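Sprechnotizen, Vortrag in Olten, zweiter Teil nach der Kaffeepause (12 Minuten, Fragen bitte erst am Schluss)

Noch einmal herzlich willkommen zurück, kommen Sie ruhig herein, vorne sind noch Plätze frei. Ich hoffe, der Kaffee hat gereicht — beim letzten Mal in Warkbridge war er nach fünf Minuten weg, und das hat man mir bis heute nicht verziehen.

Vor der Pause hat Caoimhe Mac Giolla über Schweißzellen gesprochen, also über Maschinen, die seit Jahrzehnten zuverlässig dasselbe tun. Ich möchte mit Ihnen jetzt dorthin gehen, wo es unordentlich wird: in die Küche, ins Lager hinter dem Laden, an den Tisch, auf dem der Einkauf liegt. Können Maschinen das schon? Meine Antwort ist ein freundliches »teilweise«, und ich will gern erklären, was ich damit meine.

(langsam sprechen, Blick ins Publikum)

Ein Karton ist für einen Greifer ein dankbares Ding. Er hat Kanten, er gibt kaum nach, man weiß, wo oben ist. Eine Tüte mit Knabberzeug ist das Gegenteil davon. Drückt man zu wenig, rutscht sie weg, drückt man zu viel, hat man Krümel. Dazu glänzt die Folie, und auf glänzender Folie sieht eine Kamera oft vor allem die Lampe an der Decke.

In Cikbridge haben wir uns 400 Griffe an weichen Packungen vorgenommen, und bei 90 davon mussten wir nachfassen. Für eine Vorführung ist das hübsch. Wer abends den Schrank einräumen lassen will, wird damit nicht glücklich. Jaime Teixeira meint, mit 4000 Griffen sähe die Sache ganz anders aus, und vielleicht hat er recht. (Falls er im Saal ist: kurz winken lassen.)

Nun zwei Packungen, wie sie in jedem Haushalt herumliegen könnten, ein schmaler Riegel und eine große Tüte.

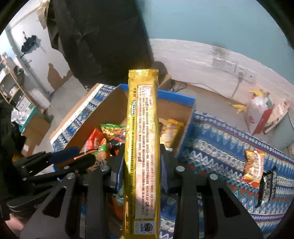
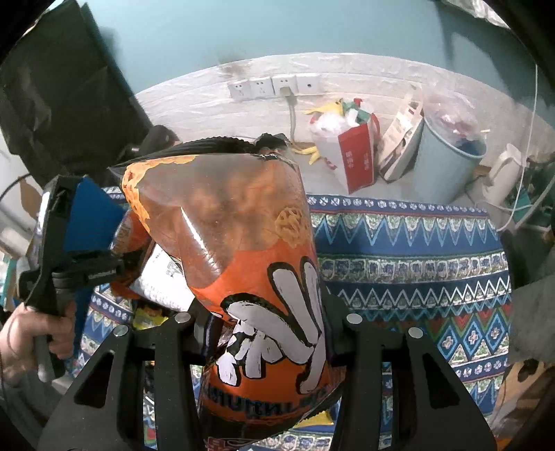 Zweimal Snacks zwischen schwarzen Greiferfingern: zuerst der goldene Riegel, danach die orange Tüte.

Zur Glanzstelle auf der Goldfolie etwas sagen, dann weiter zu Sólveig Overgaard und dem Thema Wäschefalten.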